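How I clean, sort and wax a set of old alphabet blocks

I've had wooden alphabet blocks in the house for years and for most of that time I treated them terribly. They lived in a biscuit tin, they got chewed, they got left under the radiator, and once a whole lot of them went through a paddling pool. So when my sister asked if I could smarten hers up before December I said yes straight away, and then had to work out how you do it without taking all the paint off.

I've now done it enough times to have a routine, so I'm writing it down properly. It's an easy job for an evening. Mine took from tea until bedtime on a Wednesday, plus drying overnight, and I wasn't rushing.

What you'll want

Two bowls, one for soapy water and one for clean
A squirt of ordinary washing-up liquid
A couple of soft cloths you don't mind ruining
An old toothbrush (soft, and I mean soft)
Cotton buds
A towel, a big one
A bit of very fine sandpaper
Wax that's sold as safe for toys
A pencil and the back of an envelope

The wax I use is from Rinska and I've had the same tin for ages because you need so little. Any toy-safe one will do. Just read the label before you buy, and if the blocks are going to a baby who puts everything in their mouth, you might prefer to leave the wax off altogether.

Step one: tip them all out

Don't try to do this out of the tin, a block at a time. I used to, and I'd get halfway through and find I'd cleaned three of the same letter and none of the really grubby ones. Get the lot out on something flat where you can see the faces. I like a wooden surface near a bit of daylight - a glossy tray throws the light back at you and you miss the cracks.

Roll each block over in your fingers and look at all six sides. You're checking for three kinds of trouble: splinters along the edges, paint that's lifting, and sticky patches. Anything with a proper split goes to one side straight away. I've got a jam jar for those and they get used for printing patterns on wrapping paper later on.

Step two: sort by what's on the faces

You could skip this bit but I never do, it's my favourite part! Alphabet blocks aren't all printed the same way. On a lot of sets you get a letter on one side, a picture on another, sometimes a number, and some sides are raised while others are flat. That matters because the raised sides hold the dirt and the flat printed ones are the ones that rub off.

So I make little groups. Raised letters and borders go together because they'll want the toothbrush. Thin line drawings and numbers go in another, and they get a barely damp cloth and nothing more. Plain faces don't worry me at all. Of course one block can belong in both groups, in which case treat the whole thing as delicate and go gently.

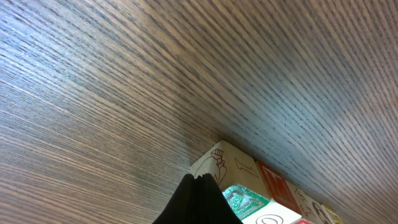
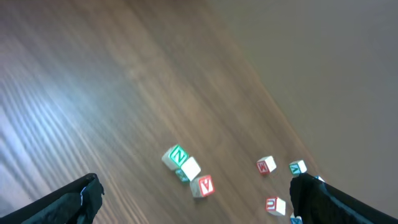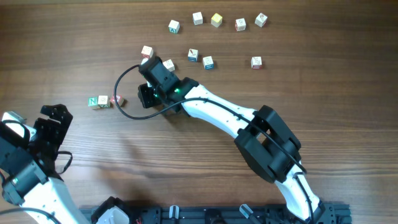
Letters in different colours, and a few pictures to find as you turn them over.

While I'm sorting I jot the letters down on my envelope. If you only want to know whether you can spell somebody's name with them, write the name out and tick it off as you go. My friend Canan Saraç does this before she buys any second-hand set, and she's saved herself from a good few bags with hardly a vowel in them. She once brought home a bag of 68 from a school fair and still couldn't make "Grandad".

Step three: wash, but don't soak

Please don't drop them in the sink. Wood drinks up water, the grain swells, and you end up with fuzzy faces and paint coming away at the corners. I learned that one with the paddling pool.

Dip a cloth in the soapy water, wring it out until it stops dripping, and wipe one face at a time. Then a second wipe with a cloth from the clean bowl, then straight onto the towel. For raised letters, dip just the tips of the toothbrush, tap it on the side of the bowl, and work round the edges of the letter in tiny circles. Letters with closed-in bits, your A and your R and your B, need a damp cotton bud poked into the middle. You'll be amazed what comes out.

If there's old sticker glue, try a dab of cooking oil on a cotton bud, leave it for 45 seconds or so, and rub it off with your fingernail through the cloth. Wipe with the soapy cloth afterwards or the wax won't take.

Step four: dry them slowly

Stand them on the towel with gaps between and leave them overnight. Give them a quarter turn before you go to bed. Keep them off the radiator and away from the oven, however tempting - fast drying is what opens up the cracks.

Step five: edges

In the morning, run a finger along every edge. If it snags, give it two or three light strokes with the fine paper, going along the grain. Keep well clear of the print. I fold the paper into a small square so I can only touch the bit I mean to touch.

Step six: wax

A smear on a cloth, rubbed over the bare wood and the edges. I go lightly over the painted sides and test one first, in case the colour comes off on the cloth. If it does, stop, and wax only the bare bits on the rest. Leave it as long as the tin tells you and buff with a clean cloth.

Putting them away

I've given up on the tin. A cotton drawstring bag lets the air in, and it's far quieter at six in the morning. If a set has a lot of picture sides I pop a scrap of felt in with it too, though I couldn't swear it makes any difference. My sister's went back in an old pillowcase tied with ribbon, and she's already asked if I'll do her dominoes.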